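Trikine opens simulated teaching cell to remote operators

March 29, 2019

Trikine has released a simulated work cell in which an operator teaches a robot arm a sorting task by remote control. The cell, named Zamiria, runs on an ordinary desktop computer and is driven with a hand controller from the firm's office in Brurville or over a network link from elsewhere.

The task is picking small parts out of a round dish and placing them in a tray. The operator steers the gripper directly, and the software records the position of each joint, the state of the gripper and the position of every part. One complete run, from the first movement to the release of the last part, is stored as a single demonstration. Runs in which a part is dropped are stored too, but are marked and kept apart from the rest.

The first set holds 3000 demonstrations. Trikine says 97 per cent of them passed its checks, which reject runs with gaps in the recording or joint speeds above the limit of the arm. Rejected runs can be played back so that operators can see where the fault occurred.

"The slow part is the approach," said Leopoldo Solís, who leads the work. "The rim is high enough that you have to come in from above and keep the wrist upright. New operators try to come in at an angle and they touch the edge."

Two modes of control are provided. In the first, movement of the controller is passed straight to the gripper, scaled down so that a large hand movement gives a small one at the tool. In the second, the operator sets a series of points and the arm moves between them at a fixed speed. Most of the released runs use the first mode. The second is slower to set up but gives smoother paths - useful where the same motion has to be repeated with the parts in different places. 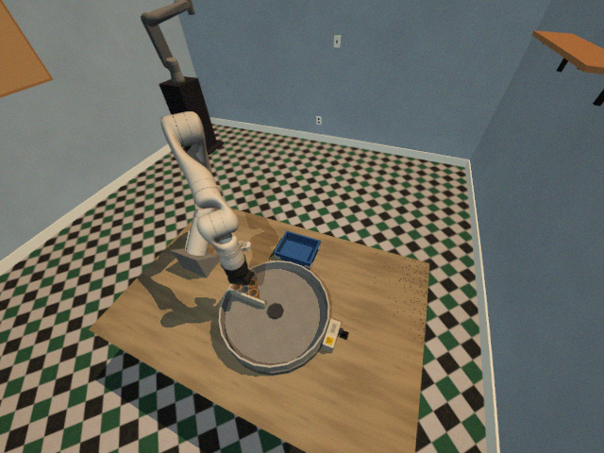 The simulated Zamiria cell, with the gripper pointing down towards the round dish. The blue tray stands further back on the table.

Delay on the link remains the main limit on remote use. The software shows the current delay to the operator and pauses recording if it rises above a set value. Work resumes from the last stored position, and the pause is noted in the file.

Malhotra, which supplies the hand controllers, will test the cell with 3 operators in April. Each will complete the same series of runs in both modes, and the recordings will be added to the set. An update to the playback tool is planned for the same month.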